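Reading time: 2 min
12 December 2021
By the Flidgate Kitchen Study group

4. Use of the double sink

Much of the work recorded in the Flidgate kitchens took place at the sink. Households were asked to keep a diary of how each basin was used, and 1,329 entries were returned in July. Mixed use was common, with food in one basin and crockery in the other.

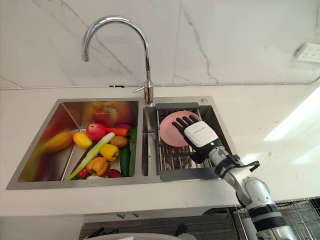

Diary keepers tended to describe the two basins as separate places – one for food, one for dishes – even when both drained to the same waste pipe. Those with a rack across one basin wrote of it as a small extra worktop. Plates were left there between meals, and a few people peeled vegetables on it.

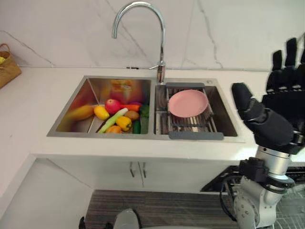 4.1 Surfaces next to the sink

Worktops were harder to classify. Fourteen entries gave the material as marble, and in five of these the tenancy papers listed a printed laminate. We have therefore grouped all such tops under their appearance. 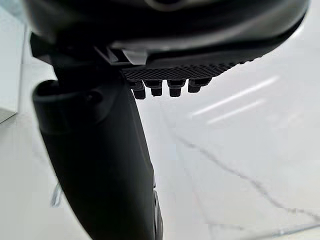 Figure 5. Bright white, glossy surface with the look of polished marble.

Fruit was often kept in a bowl on the worktop, within reach of the tap. Racks were also used for things other than crockery, and the diaries seldom gave a reason. We coded these entries as "resting" and left them out of the drying totals. 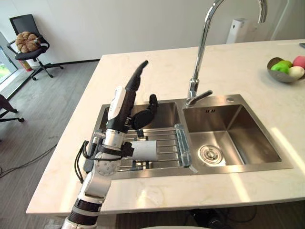
Figure 6. Rack across the left basin with a white cylindrical object lying on it; fruit bowl on the worktop to the right.

Related items
Shelf depth and reach in the Punotik flats
Where the washing-up waits: notes from Saengthong
Dollotlow larder survey, part 5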